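The Clean Desk Gospel

By Estrella Villaseñor

Every few years somebody decides that the trouble with office work is the stuff on the desks. The current version of this idea reached me in February, in a conference room at Druvton, a mid-sized insurance processor that had just told its staff to have everything off their tables by the end of each day. Mugs, photos, lotion, the sweater on the back of the chair. A consultant from a firm called Tustlow had been brought in to explain why. He had a slide with a mountain lake on it.

His claim was that a cluttered desk costs a worker 40 minutes a day. I asked where the number came from. He said it was widely known. I asked again after the session, and he promised to send me the source, and I am still waiting for it.

I should say that I don't keep a tidy desk. I have a stack of unread mail on mine that goes back to a previous apartment. So I came to the subject with a bias, and I have tried since then to find someone who could talk me out of it.

The case for clear desks is older than the consultants. Supervisors in the big typing rooms liked a bare surface at closing time for the plain reason that they could see what had been left undone. Banks and law offices had a better argument, which was that papers left lying around get read by the wrong people. Nobody I spoke to quarrels with that one. If you handle medical claims, you should lock them up at night. But a lock on a file drawer doesn't require you to take your daughter's picture home.

What changed is that the rule came loose from its reason. At Druvton the claims have been on a server for years. There is very little paper to lock up. The rule arrived anyway, with the lake, and with new words attached to it: focus, calm, clarity. It also arrived, as it often does, along with a plan to give each floor fewer desks than people.

Marisol Cárdenas has worked at Druvton long enough to have seen the offices, then the high cubicles, then the low ones, then the long tables. She was not angry when I talked to her, just tired of it. "They call it calm," she said. "I call it packing. I pack up at night and I unpack in the morning, and some days my table is on a different floor." She keeps her things in a locker now. The lockers were sold to the staff as a perk.

I went to see the office furniture people next, on the theory that they would be the truest believers. Zasasau has its showroom in an old carpet warehouse, and Leopoldo Salinas walked me through it for most of an afternoon. He was more candid than I expected. Customers ask for white tops, he said, because white tops look good in the brochure, and then they call him six weeks later to complain about the marks. He has a drawer of cleaning products he hands out. He told me none of them work as well as the label says, and that he'd buy gray if it were his money.

He also told me that managers nearly always keep an office with a door. I wrote that down twice.

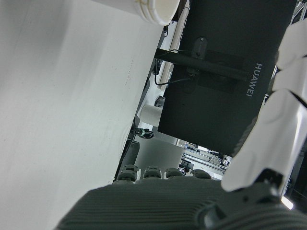
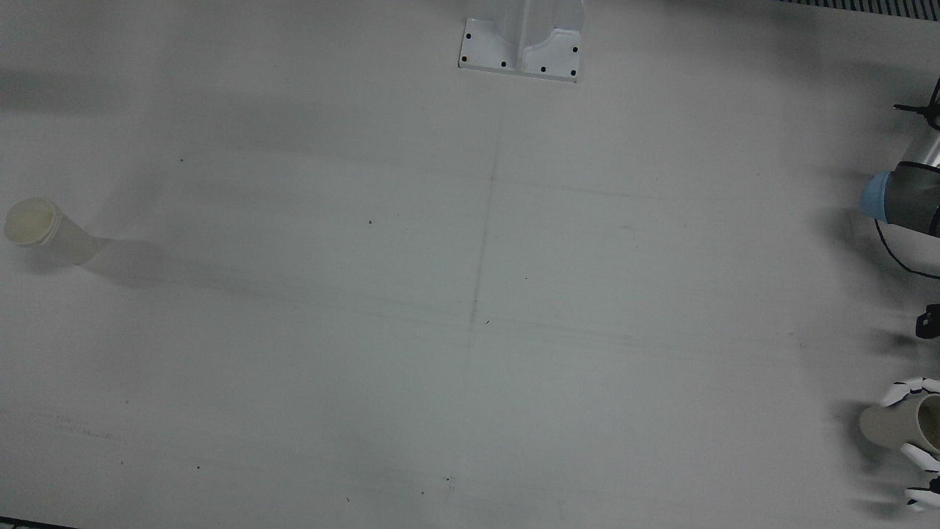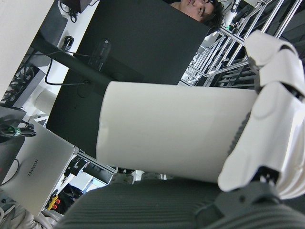 Yolotzin Cisneros thinks I have all of this wrong, and told me so at some length over lunch. The bare table was the best thing to happen at Olatunji in years, went the argument, and people who mock it have never had to sit down at a place somebody else has been eating at. Before the rule there were crumbs in the keyboards and a standing feud over a space heater. Afterward the feud stopped. Wasn't that worth a few family photos?

It might be. I have thought about the crumbs a good deal since that lunch. But it seems to me that what got fixed at Olatunji was sharing, and that sharing was a problem the company had made for itself the year before, when it gave up a floor of its building. If a desk is yours, the crumbs are yours too. Yolotzin granted this about halfway, and then ordered coffee.

There is some research, and I read as much of it as I could stand. Much of it puts students in a neat room or a messy room for a short spell and gives them a puzzle. That may tell you something about students and puzzles. It tells you very little about a claims adjuster in her eleventh year who knows exactly which pile the thing is in. I found no study that followed real workers for long enough to back up anyone's 40 minutes, and the people selling the idea don't seem to have gone looking.

Dwynwen Gwilliam ran the night cleaning crew in a downtown tower before she retired, and she is the one person I met who had looked closely at 400 desks a night without wanting anything from them. She doubted that the neat ones belonged to the better workers. What she could tell from a desk, she said, was who was about to quit. The photos went first, then the good pens. A bare desk made her a little sad.

Druvton is reviewing its policy this summer. A memo dated Thu 25 July invites staff to send in their comments, which should be no more than 4 sentences long. Marisol has hers written already, and says she had to cut it down. The consultant, I'm told, has been asked back for the fall, and the topic will be email.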